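Looking After Hard Floors and Bare Brick in a Home Office

Last updated: September 2022
Reading time: 4 minutes

Most home offices get cleaned less than the kitchen and used just as hard. A chair rolls over the same patch of floor all day, dust settles in the mortar, and the desk drawers start to stick. None of it takes long to put right if you do a little every week.

Start high and finish low. If you have a bare brick wall, dust it before you touch the floor. Use the soft brush attachment on the vacuum and work from the top down, following the mortar lines. A dry paintbrush gets into the deeper joints. Don't use a feather duster on brick – the rough face pulls it apart and you end up picking bits out of the wall.
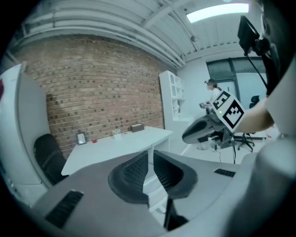
For marks on unsealed brick, try a dry sponge first. If that fails, mix two teaspoons of mild dish soap into a bucket of warm water, wet the brick with plain water, then scrub lightly with a nylon brush and rinse. Wetting it first keeps the soapy water from soaking in. Stay away from vinegar and other acids, which can eat at the mortar. White, powdery patches are salts coming out of the brick. Brush them off dry and look for where the damp is getting in.

Painted plaster walls only need a barely damp cloth. Test behind the door before you do a whole wall, especially with flat paint, which can turn shiny where you rub it.

Polished concrete

Dust mop it every couple of days. Grit is what dulls the polish, and a broom mostly moves it to the other side of the room. Once a week, damp mop with a pH-neutral floor cleaner. Wring the mop out well and change the water when it turns gray. Skip bleach, ammonia and anything with citrus in it.

Coffee, wine and ink should be blotted up right away. Cinzia Cirillo, who had her concrete floor polished in July, wrote to say that a splash of lemon juice left overnight gave her a dull ring that no cleaner would shift. That is etching, and it has to be polished out again. 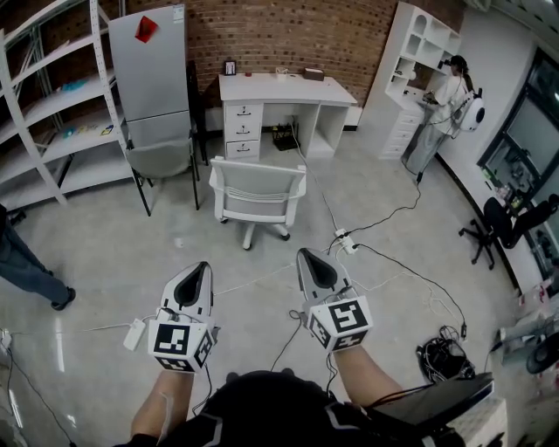

Chair casters pick up hair and thread and then drag it around. Turn the chair upside down on an old towel, pull each caster straight out, and cut through the hair with small scissors or a seam ripper. Wipe the wheel with a damp cloth, dry it, and push it back in until it clicks. Some casters are screwed in, so check before you pull hard. If the wheels are hard plastic, a set of soft rubber ones will be kinder to the floor.

For sticking wooden drawers, take the drawer out and rub a plain white candle along the runners. Metal runners want a wipe and a very small amount of dry silicone spray on a rag. Tighten the handle screws while the drawer is out. They work loose over time and a loose handle will wear the hole bigger. If the hole is already too big, pack it with a wooden toothpick and a drop of wood glue, let it dry overnight, and put the screw back.

Wipe painted desktops with a soft cloth and a little dish soap, then dry. Melamine sponges take off pen marks but they also take off the finish, so use them lightly – or try rubbing alcohol on a cotton swab first.

Questions about floors and walls: write to Ximeng Zou at the Truta Home Pages contact desk. | © Truta Home Pages | Back to top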